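Feb 11, 2023

Table work, Farness room. Picking up the cup and cloth layout where we left it in November.

Wiped the bench down first. The butcher block had a sticky ring near the back edge, came off with dish soap and a scraper. One plank joint is starting to open and takes in water, so no more spraying directly on the wood — damp rag only, then a dry one. I want to oil the top again before spring. The last coat was Hajji oil and it held up fine except where the hot kettle got put down.

Layout for today: cloth at the back left, red mug next, blue cup farther along in the same row, purple-tinted glass cup down in the right corner. The black rails stay at the front as the tray outline, open on one side. I left bare wood between the mug and the blue cup.

Cloth notes. The green one is 69 g dry on the kitchen scale. It does not hold a flat fold after washing, so I stopped ironing it and now just drop it in a loose heap. The white strip goes inside the rails, along the left.
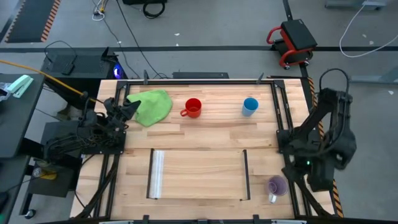 Maite Garrido thinks the glass cup should come off the list until we have a spare. Her point is that the Mornari cups can be bought again any week, but the glass ones came from a shop that has closed, and we are down to 2. She would also like the cloths kept in a bin with a lid, as they pick up sawdust from the shelf.

Fair on both. I will look for a lidded bin. On the glass, I would like to keep it through this round and then swap in something from the Clekurau box. There is a small mug in there that takes 200 ml to the brim, close enough in size.

Washing: cups by hand, no dishwasher. The red glaze went dull on the old mug after a few cycles and I don't want to lose this one the same way. Cloths on cold, no softener.

To do
— wood filler for the open joint
— new tape for the shelf labels, the old ones are peeling
— ask Zakhar Skoryk where the second scraper went
— weigh the white strip, forgot again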